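Setting Up a Black Backdrop for Tabletop Photography

Written by Emil Wieser
Last updated 11 October 2020

A black backdrop separates pale or glossy subjects from the background and removes most of the retouching work later. The method below uses a fabric backdrop and a dark tabletop. It assumes a camera with manual exposure and at least one movable light.

What you need

A table with a matte, dark surface
Black fabric, wider than the table by a hand's width on each side
A crossbar and two stands, or a wall rail
4 spring clamps
One soft light and one piece of white foam board
A lint roller

Choosing the fabric

Velvet and velveteen absorb the most light and forgive poor lighting. They also attract dust and are heavy enough to sag a thin crossbar. Black cotton is cheaper, but it has a slight sheen when lit from the side and photographs as dark gray. Wool felt falls between the two. Avoid polyester satin and anything sold as lining.

Test a swatch before buying the full length. Place it where the backdrop will hang, light it as you would light the subject, and shoot one exposure. If the weave is visible at normal exposure, choose a denser cloth.

Hanging the fabric

1. Set the crossbar high enough that it stays out of view at your widest framing.
2. Clamp the fabric at both ends first, then at two points between them.
3. Let it hang overnight if it was stored folded. Steam from the back removes most hard creases. Do not iron velvet.
4. Drop the lower edge behind the table, below the level of the tabletop.
5. Roll the whole surface for lint, working from top to bottom.

Soft folds are acceptable. They show only where light reaches them, and moving the light usually fixes them faster than steaming.

Table position

Leave as much distance between the table and the fabric as the room allows. Light falls off with distance, so each step back darkens the cloth without changing the exposure on the subject. If the table must stand close to the fabric, raise the light and angle it down — a steep angle puts the spill on the floor.

Exposure

Set the camera to manual at base ISO. Meter on the subject only. A meter reading of the whole view will be pulled up by the dark area, and white parts will clip. Turn on the highlight warning and reduce the exposure until it clears on everything except small reflections.

For white plastic, feather the light so that its edge, not its center, falls on the subject. Put the foam board on the shadow side. Chukwuemeka Tamuno's lighting notes for the Mitach workshop suggest starting with the board just out of view and moving it back until the shadow side looks right.
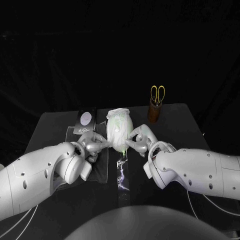
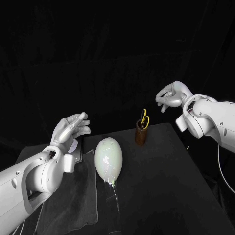
White arms over a dark tabletop, with black fabric behind.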